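Notes from the Newsletter Desk
5/4/22

Hello again, everybody, and a warm welcome to the 15 of you who signed up after Karla Espinoza's talk at the library. I promised last time that I would write up what we learned from moving our mailings away from the one long monthly letter, and I've had enough emails asking for it that I'd better keep my word.

For those who are new, Landance is a small local publication. We cover three neighborhoods, the school board, a great deal of high school soccer, and whatever Cuiping Qian finds at the county records office. For years we sent one enormous email every month with everything in it, and we were proud of it, and I'm afraid a lot of people never got past the first screen. In November we split it in two. Now there's a short letter with the news in it, and a separate, slower one for the longer stories.
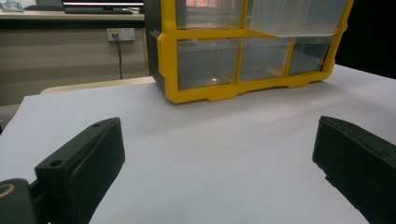 The short letter was the easy part. Yareli Galindo writes it in the morning before she does anything else, and she has a rule that each item has to fit on a phone without scrolling. She got the idea from reading our old letter on the bus with one hand (a good test, by the way, and I'd suggest it to any of you who edit on a big monitor and think everything looks lovely). She puts the headline in the subject line, plain as can be. We used to write clever subject lines. I wrote most of them myself and I miss them a little, but people open the plain ones more often, so there we are.

The longer letter took us more tries. At first we pasted whole articles into it, and then readers with older mail programs wrote in to say the bottom half was missing. Some programs clip a message when it gets too big, and our stories about the water district were certainly big. So we went the other way and sent just a headline and a link, and then we heard from the folks who read in places with poor reception and couldn't load the page once they got there. They had liked having the words right in front of them!

What we settled on is somewhere in between. Each story gets its first 800 words in the letter itself, and a link at the end for the rest. Corrado Caruso does the trimming, and he has become very good at finding a place to pause that doesn't feel like a door being shut on your foot. If a piece is only a little over, he leaves it whole.
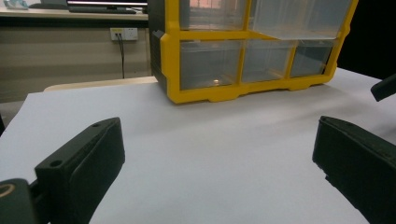
A word on sending tools, as I know several of you are shopping. We tried 2 of them side by side over the winter, Risow and Plarorach. Risow has the nicer editor, and Cherry Mae Tan, who lays out our pages, was happy in it from the first hour. Plarorach is plainer and a bit stubborn about spacing, but it lets a reader choose which letters to get from a single page, without making an account. That mattered more to us. When we had only an "unsubscribe" link, people who were tired of one thing left altogether. After we put up the choices page, 115 readers who might well have gone kept one letter and dropped the other, and I count every one of them as a happy ending.

If you do set up a page like that, please give your letters names an ordinary person can understand. Ours were called "Briefing" and "Dispatch" for an embarrassing stretch of time, and even my sister couldn't tell me which was which. They are now called "The Short One" and "The Long One." Cherry Mae made new headers for both, and we've had some very kind notes about them.

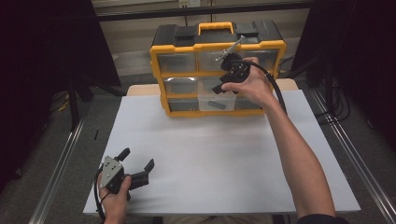

A hand-held gripper in front of a parts organizer with clear drawers.

Next time I'd like to get into corrections, and how to send one without filling up everyone's inbox. Karla has strong feelings about this and has agreed to write down at least a few of them. If your newsroom handles corrections in a way you're pleased with, do hit reply and tell me how it works. I read everything that comes in, though I'm slow to answer during budget season.

Oh, and the sign-up form on the Tang Street page is fixed. Thank you to the reader who noticed it was asking for a fax number.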